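Apuntes taller de manipulación — sesión 6, miércoles

(Pasados a limpio deprisa, si falta algo preguntad a Morfudd Hopkin o a mí. W. Gronow)

Grupos: los mismos de la semana pasada. Tomos Trevor pasa al grupo de Myfanwy Pugh, que se habían quedado cojos. El material se recoge a las 6 en punto, no a las 6 y pico.

## Qué toca hoy

- Repaso rápido de marcos de referencia (base, muñeca, herramienta).
- Aproximación a objetos planos y verticales.
- Coger el móvil del soporte y volver a dejarlo. Solo eso.
- Si da tiempo: mismo ejercicio con el móvil inclinado.

Lo de la cinta transportadora queda para la sesión 7. Ya sé que lo había prometido.

## Repaso: marcos

Pose del objeto respecto a la cámara → respecto a la muñeca → respecto a la base. Tres transformadas, en ese orden, y la mitad de los errores de la práctica anterior venían de multiplicarlas al revés. Escribid siempre los subíndices. Siempre.

 T_base_obj = T_base_muñeca · T_muñeca_cam · T_cam_obj

La del medio es la calibración mano-ojo. Es fija mientras nadie toque el soporte de la cámara. Si alguien lo toca, aunque sea un golpecito, se recalibra y se apunta en la hoja del grupo. El fichero va con las iniciales y el número de sesión, nada de "calib_final_buena_2".

## Por qué los móviles son un objeto puñetero

Finos, lisos, resbalan. La pantalla apagada hace de espejo: el detector ve el fondo reflejado y se inventa bordes donde no los hay. Con un fondo liso casi no se nota, con un fondo de dibujo repetido se nota muchísimo. Para eso está el panel en espiga, para que os falle aquí y no el día de la demo.

Además los bordes metálicos dan brillos según el ángulo. Dos capturas desde posiciones distintas y comparar; lo que se mueve "raro" entre una y otra suele ser reflejo. 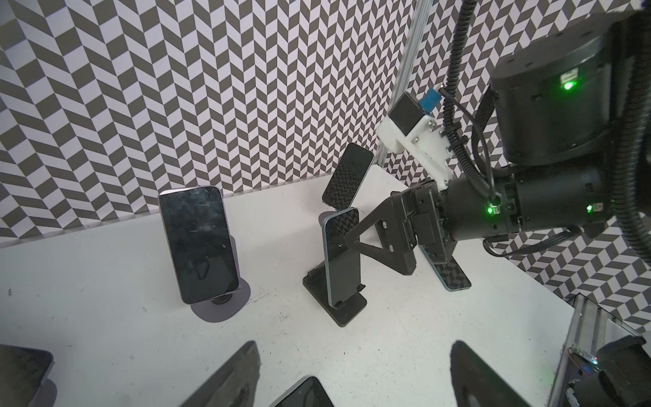

*Fig. 1. Puesto de trabajo visto desde la muñeca. Fijaos en el zigzag de la pared reflejado en las pantallas.*

Sobre la figura, para el informe: marcad a mano qué contornos son del objeto y cuáles son reflejo. A lápiz vale. Comparadlo luego con lo que saca el detector, con el umbral por defecto y con el vuestro. El grupo de Morfudd Morgan que use también la versión en gris, ellas ya saben por qué.

## Secuencia de agarre

1. Posición de espera, pinza abierta.
2. Preagarre: por encima del borde superior, con la herramienta ya orientada. No girar durante la bajada.
3. Bajada lenta en línea recta (movimiento cartesiano, no articular!!).
4. Cierre con fuerza limitada. Empezad con el valor mas bajo de la tabla e id subiendo.
5. Separar del soporte. Si la base es magnética hay que despegar inclinando un poco, tirar recto arrastra la base entera.
6. Subir, esperar, volver a dejar. Mismo camino a la inversa.

El paso 5 es donde se atasca todo el mundo. En el soporte rectangular no hace falta inclinar, ahí sale hacia arriba y ya está. Son dos casos distintos — hacedlos como dos funciones, no con un if metido en medio de todo.

Ojo con los vecinos: los móviles están cerca unos de otros y la pinza abierta ocupa más de lo que parece. Añadid los demás como obstáculos en el planificador, con su soporte incluido. Y el poste de aluminio también, por favor.

## Seguridad (otra vez)

- Una persona con la mano en la seta, las demás fuera de la zona.
- Velocidad reducida toda la sesión.
- Pelo recogido, cordones de la acreditación fuera.
- No se cambia un móvil de sitio con el brazo en marcha. Pausa, cambiar, avisar en voz alta, reanudar.

## Entrega

Informe de 2 páginas por grupo, una sola entrega, en pdf. Tiene que llevar:

- la tabla de intentos (agarre, tipo de soporte, resultado, fuerza)
- la figura anotada
- un fallo explicado bien, con la causa que creéis y como lo comprobariais

Prefiero un fallo bien contado que una tabla perfecta. Los vídeos aparte, en la carpeta del curso 2026, sin música.

Pendiente: confirmar el aula de la sesión 7, y devolver los destornilladores al armario, que faltan.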